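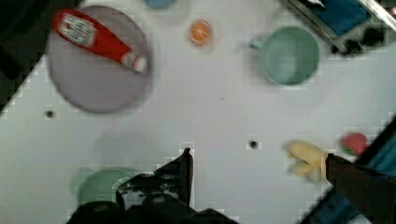
Week 6 notes: Gifting, nagging and the energy bar

Hi all. These are the notes from the session on how social games of the Facebook era got people to come back and to drag their friends in with them. I've typed them up from my own scribbles, so they wander a bit in the same places I did (sorry to whoever was waiting for the part on pricing, we never got there, it's next time). Read them before you do the worksheet at the end.

Where we left off

Last week we looked at the farm and restaurant games as places to show off. You had a little plot or a little kitchen, you dressed it up, and your aunt came by and clicked on your chickens. I said then that decoration was only half of what kept people playing, and a few of you looked doubtful, which I enjoyed! This week is the other half, and it's mostly clocks and chores.

I'm going to use one made-to-teach game all the way through so we don't get lost in whose farm was whose. It's called Preselach, it's the browser game that Kadri Mägi built with last year's group, and you all have the link. You run a snack stand in a harbor town. You cook, you serve, you upgrade the stand. It's a deliberate throwback, right down to the ugly pop-ups, and Kadri would like me to tell you that the ugly pop-ups took ages.

Energy

Start the game and you get a bar with a number in it. Every order you cook takes a bit off the bar. When it's empty you stop, or you wait, or you pay, or you ask a friend.

I want you to notice how friendly that feels in the first session. You level up quickly, and each level fills the bar back to the top, so for the first stretch you never run out at all. I played on Sunday-afternoon brain and was well into the second neighborhood before the game said no to me. By then I had a stand with a name and a striped awning and I was fond of it. So when the no came, I was already thinking about when I'd be back.

A few things to write down about energy:

It sets the length of a session. The designer decides how long you play, and you feel as if you ran out of something.

It sets the time of your next visit. If the bar refills over a lunch break, you come back after lunch. If it refills overnight, you come back with your coffee.

It makes the thing you're short of into something that can be sold or given. You can't sell a person a refill until there's something to refill.

Refilwe Du Plessis asked whether an energy bar is any different from running out of lives in an arcade game. Good question, and I gave a muddled answer on the day, so let me try again. In the arcade you lose lives by playing badly, and a good player can make one coin last a very long time. With energy, the good player and the terrible player run out at the same moment. Skill doesn't buy you more time. I think that's the difference that matters for us, and it's a big part of why these games felt so odd to people who had grown up on consoles. (It's also why they felt welcoming to people who hadn't! Keep both in your head.)

Harvest timers and spoiling

The second clock is the one attached to the thing you started. You put a pot of soup on, the soup takes a while, and then it's ready. In the gentler games the soup waits for you. In the meaner ones it spoils.

Preselach does both, depending on which version of the build you open. In the first build, finished food sits on the counter forever. In the second it goes bad after the same length of time it took to cook. We ran both in class and I asked you to say how it felt, and the words I wrote on the board for the second build were "babysitting," "guilty," and "my phone is my boss." That last one is going on a mug.

What I like about the spoiling rule as a teaching example is how tiny it is. The art is the same, the prices are the same, the recipes are the same. One rule has been added and the whole mood turns. When you play something this week and it's making you anxious, go looking for the small rule.

There's a kinder fix that plenty of designers landed on, which is letting a friend rescue your spoiled food. And look what that does. A punishment turns into a reason to send somebody a message.

Gifts that cost nothing

Now the gifting. In most of these games you could send a friend a free item once a day, and the item came out of nowhere. It wasn't taken from your own stock. You gave away a bag of flour you never had.

Think about what a strange gift that is. There's no sacrifice in it. But the person getting it sees your name and your face next to it, and now there's a button that says "send one back." Most people press it. I certainly did. I once kept up a daily flour exchange for an entire winter with a man I'd met at one wedding.

The word to know is reciprocity, and it's on your reading list under the Rantala handout (the short one, with the diagrams; skip the appendix). The main idea is that being given something makes us itchy until we've given something back, even if the thing is worthless. The games took that itch and put a button on it.

In the Preselach build we set the daily gift limit to 200, far more than any sane person would use, and then gave every player a "send to all" button. Have a think about what "send to all" does to the feeling of a gift. My view is that it kills it, slowly. The first week it's handy. By the third you know that the flour from your cousin came from a single click that also sent flour to everybody she's ever met. I'd love to hear somebody argue the other side.

Neighbors as keys

The other way to use friends is as locks and keys. You want to build the second stand, and to build it you need five neighbors to say yes. No skill, no saving up. You just need people.

This was the bit of class where it got lively, so I'll just put down what I heard. One table said it was honest, in its way, because a social game ought to need other people. Another table said it turned friends into building materials. Somebody at the back said they'd made a second account for their dog. I believe all three.

If you played at the time you'll remember the result, which was a home page full of requests for nails and planks. People who didn't play hated it, and people who did play started adding strangers as friends just to get the planks. So the "social" part got less and less social as it went along. Uvilport, the other class build (the one with the ferries), tries to get around this by letting you hire computer-run dock hands in place of neighbors, at a price in coins. Have a look at how they set that price. I think it's too low, and I can't wait for you to tell me why I'm wrong.

Reading the numbers

A short section, since we were running out of time. I put up two figures from our own test of Preselach and I want them in your notes.

Players who opened the game at least once: 271.

Players who came back the next day: 89.

Before you get excited or gloomy, ask what you'd need to know. Who were they? (Mostly people in this building.) Were they asked to come back? (Some of them were, by me, loudly.) Did we change anything in between? (Yes, the spoiling rule went live that evening, which was bad planning on my part.) So we can't say that the rule drove people off, and we can't say it brought them back. Please don't write either one in your worksheet. I will find you.

The log also has 4,000 gift clicks in it, and I'd treat that number with even more suspicion, what with the "send to all" button sitting right there.

Worksheet

Pick one game you've played yourself, any age, any device. It doesn't need to be from Facebook, and it doesn't need to be one you liked.

Find the clocks in it. Say what each one makes you wait for and what happens if you're late.

Find one place where it asks for another person. What does that person get out of it?

Change one small rule on paper and describe how a normal evening with the game would go afterward. Half a page is fine. Please write it as a little story with a player in it, I find those much easier to read than diagrams.

Upload it to Clokard in the week 6 folder. If Clokard eats your file again, email it to me and put the name of the game in the subject line.

Next time: coins, gems, and why there are always two kinds of money. Bring whatever you've been playing.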